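I finally went back to the Menimberg, after months of saying I would. It's the little gallery in Dratstead, up the stairs next to the old chapel, and until the end of November they've got a room of landscapes by Gifty Baidoo. I'd only ever seen her work on greetings cards, so I wasn't ready for the size of them!

There are 27 paintings, mostly of the estuary at Brulleck, and she does mud better than anyone I know of. Pinks, a sort of dirty lilac, then a scrape of yellow where the light catches a channel. I stood in front of one for so long that the chap on the desk came over to see if I was all right.

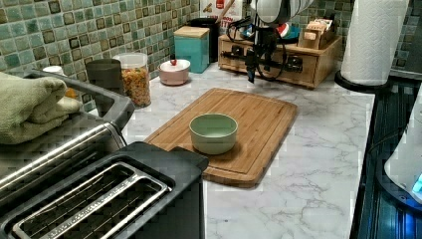

The one I keep thinking about is called Slack Water, Brulleck — it's tiny, barely bigger than a paperback, and hung by the door where you could easily walk past it. Two boats, no people, and a sky she's hardly touched. You can see bare board in the corner. I went round twice and liked it more the second time.

They sell prints as well (13 designs, I think I wanted nine of them). I came home with two and now have to find some wall for them, which in this house means something else coming down. 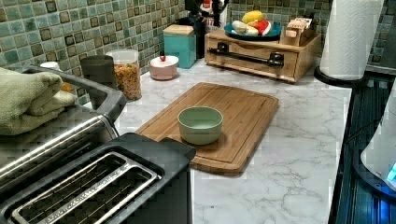
Green tiles and a folded towel, back in the kitchen.

Anyway, do go if you're near. It's free, it stays open until six, and the stairs are steep, so leave the pushchair at the bottom.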